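4. Preparing the fabric pouch for machine labels

This section is for the Dulidier label press, models 700 and 845. Please read section 3 (Heating and safety) before you begin. If your press was bought from Grisham before August, the buttons have other names, see the table on the last page.

4.1 Before you start

Wash the pouch one time without softener and let it dry completely. Softener stays in the cloth and the label will lift at the corners after some weeks.

CAUTION: The plate stays hot for a long time after the lamp goes off. Do not touch it to check.

4.2 Setting the press

1. Put the press on a flat table and connect the cable.
2. Turn the dial to program 201. This program is for cotton and canvas.
3. Wait for the second beep. The first beep only says that the press is on.
4. Place the base mat under the plate with the smooth side up.

Note: Program 201 is not suitable for nylon. For nylon use the Mtshali film and follow the paper that comes with it.

4.3 Pressing the label

5. Open the zipper fully and take everything out of the pouch. A closed zipper makes a hard line under the plate and the label will not hold there.
6. Put the silicone card inside, so the glue cannot go through to the back panel.
7. Lay the pouch flat and smooth the front panel with your hand. Small creases are no problem, but a deep fold must be ironed first.
8. Put the label with the print up and cover it with the paper sheet.
9. Close the plate and hold until the beep – do not press harder in the middle.
10. Lift the plate, wait until the paper is cool, then pull it off slowly from one corner.
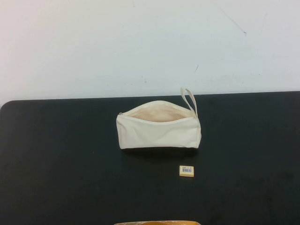
Fig. 4. Fabric pouch without label, zipper open.

4.4 If the label does not hold

Press again with a new paper sheet. When only one corner is loose, use the hand iron for this corner and leave the rest as it is.

The counter on the side shows the number of pressings. After 1,000 pressings order a new base mat (Gidton type B) and set the counter back with the small button under the handle.

Text: Krisztina Lengyel. Checked by Delyth Mathias.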